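[folding-list] Re: Equipment plan for the textile bench

From: Aksel Hafþórsson
To: folding-list

Dear all,

I promised to send the numbers before the new year, so please find them in this message. I have put everything in one text and not in an attachment, as the last attachment did not open for some of you.

The work we want to plan for has not changed. It is soft clothes, mostly T-shirts, on a flat white table with two arms, and the grippers must take hold of cloth without dragging the rest of it along.
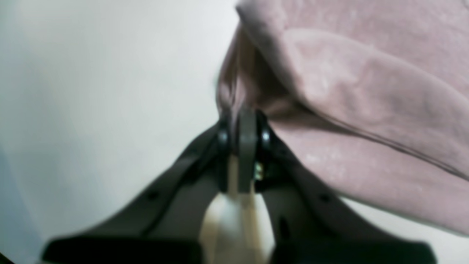
Oststead, Wed 30 December

The budget line for the textile bench is 15 thousand euros for the whole year. The offer from Haso for a second pair of arms takes 69 per cent of this. Spare servos, cables and finger pads are not in the offer. Dezső asked them for a price for a spare parts box, and they answered that they will make it only after we have said yes to the arms. I do not like to buy in this order, but I understand that it is their rule.

Tindport has the other offer. It is cheaper, and the delivery time is 70 days against three weeks from Haso. They also ask that we pay half when we order. I have compared only the arms and the brackets here. The grippers we can print and assemble ourselves, as before, and for these I have set aside a small sum for screws and plastic.

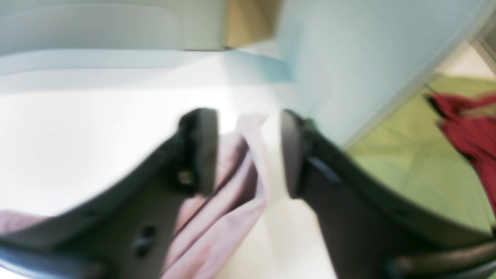

Kirsten Kragh wrote:

> I am not against a second pair, but I would like to see the cost
> of the people too. Who will sit at the second bench? If we buy
> arms in the spring and have operators only in the autumn, then
> the guarantee is running while they stand under a cover.
> Could we first buy spares for the pair we have, and decide
> on the rest in June?
> Also, please do not forget the wrist cameras. They were missing
> from the plan last year and we paid for them from travel.

Thank you, Kirsten. The cameras are in the plan now, two for each pair of arms and one extra. I have also written a separate line for the mounts, because Spyros reminded me that they are not sold together with the camera.

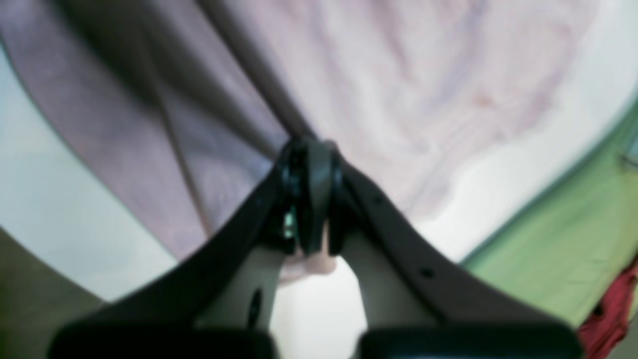
Wrist view: gripper hinge with mauve and pale pink cloth behind

About the people I have no good answer yet. Othmane thinks that one operator can change between two benches if the tables stand close to each other. I am not so sure. When both arms are working on one shirt, I find that it needs all of my attention, and after an hour I am tired.

We should also talk about the table. A second one of the same size will not go through the door of the small room -- I measured it twice.
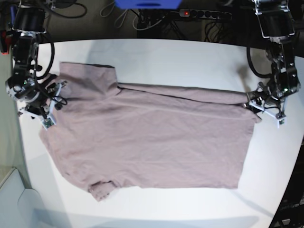 So either we take the legs off and carry it in on its side, or we move both benches to the large room and pay for new sockets there. The electrician has not sent his price. I have put in a sum of my own guess, and it is marked with a star in the table below.

Arms, second pair: Haso offer, valid until the end of January
Spare parts: no price yet
Cameras and mounts: ordered separately
Table: same model as now
Sockets, large room: *

If you have an objection to the Haso offer, please write it to the list and not only to me. Spyros, could you ask Tindport if the 70 days can be shorter when we collect the boxes ourselves?

With kind regards,
Aksel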